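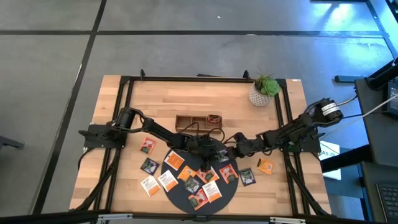
Bogdan Sandu

Figure 2. Individually wrapped tea bags on and around a round black tray, wooden tabletop.

4. The tray as a boundary

4.1 What counts as on

Most of the trouble in this study came from the word "on." Our coding sheet, drafted in November with what now looks like great innocence, had two boxes for the position of a packet: on the tray and off the tray. Jaxon Sawatzky and I then coded the first batch of tabletops separately, compared sheets, and found that we disagreed about packets lying across the rim so often that we might as well have been looking at different tables. Sawatzky holds that a packet touching the tray is on the tray. I hold that a packet is on the tray if the tray is doing most of the work. Neither position has much support in the literature, which has been quiet on the matter.

We settled on a third category, "edge," for any packet resting partly on the tray and partly on the table, and a fourth, "stray," for packets entirely on the table but within a hand's width of the tray. A packet farther away than that was coded "gone," even when it was in plain view. The orange packet on bare wood in Figure 2, with the green and white label, is the sort of thing that sent us back to the sheet. It is plainly off the tray. It is also plainly part of the tea. Anyone asked to fetch a tea bag from that table would consider it available, and anyone asked to tidy the table would pick it up first.

The final sample came to 3140 packet positions, recorded across break rooms at the two sites, Gromeck and Brekham. Sessions in which the tray had been put away, or was being used to carry something else (cake, mostly), were dropped.

4.2 Round trays and square packets

A wrapped tea bag is a flat thing with corners. A round tray has none to offer it. At Gromeck, where the trays were rectangular, people tended to line packets up along a side, and once one row existed the next person usually extended it. At Brekham the trays were round and flat, and rows were rare. Packets lay at whatever angle they had landed, and the next arrival had no line to join. We had expected people to make a fan or a ring, as one sees in hotels. Two people did so in the whole period. One of them turned out to have worked in a hotel.

We don't want to make too much of shape. The Brekham trays were also lower than the Gromeck ones, with little to stop a packet sliding off, and the Brekham staff drank more tea. Still, when we swapped the trays between sites for the last stretch of the study, the rows went with the trays. Gromeck's users took to the round tray with some bitterness and began leaving packets beside it. One wrote on the comment card that the new tray was "a plate with ambitions."

4.3 Sorting by color

It is natural to suppose that people who tidy tea also sort it. Wrappers help them to: flavors are commonly told apart by color, and a dark purple packet beside an orange one needs no reading. We gave 147 participants a tray, a mixed handful of wrapped packets, and the instruction to "leave it nice." Nothing was said about color, flavor, or what nice might mean, and participants who asked were told to use their judgment, which several seemed to resent.

Most of them gathered the packets onto the tray and stopped. A smaller group turned the packets face up, so that the brand name could be read, and regarded the job as finished at that point. Full sorting by color was uncommon, and it tended to come apart over the mixed wrappers. A white and orange packet and an orange and white packet may hold the same tea or two different ones, and the person sorting has to decide whether to go by the larger area of color or to give in and read the label. Those who began reading labels took much longer and were, by their own account, less happy with the result. Three made a separate pile for packets they could not place. Grewal's earlier work on cutlery drawers describes a similar pile, which he calls the remainder, and notes that it is usually the largest compartment in the drawer by the end of the year.

Several participants put packets of the same color together and then moved them apart again. When asked, they said it looked fussy. We had no code for this and have entered it under "other," along with the man who put his favorite in his pocket.

4.4 How long it lasts

A tidied tray did not stay tidied. This surprised no one on the project, though it did surprise the reviewer of our first grant application. The first visitor after a tidy generally took a packet from the top or from the nearest side and left the others alone. The second or third went looking for something in particular, and the digging was what moved things to the rim. Packets were pushed aside with one finger, lifted, read, and put down again slightly farther out than they had been. Over a morning the whole collection spread outward from the middle, with the unpopular flavors traveling least.

We tried to model the spread with the method in Manitz, which was developed for gravel, and obtained a decent fit for Gromeck and a very poor one for Brekham. Gravel, we suppose, is not looking for the peppermint. The residuals are given in Appendix B, together with the revised coding sheet and Sawatzky's dissenting note on the word "touching."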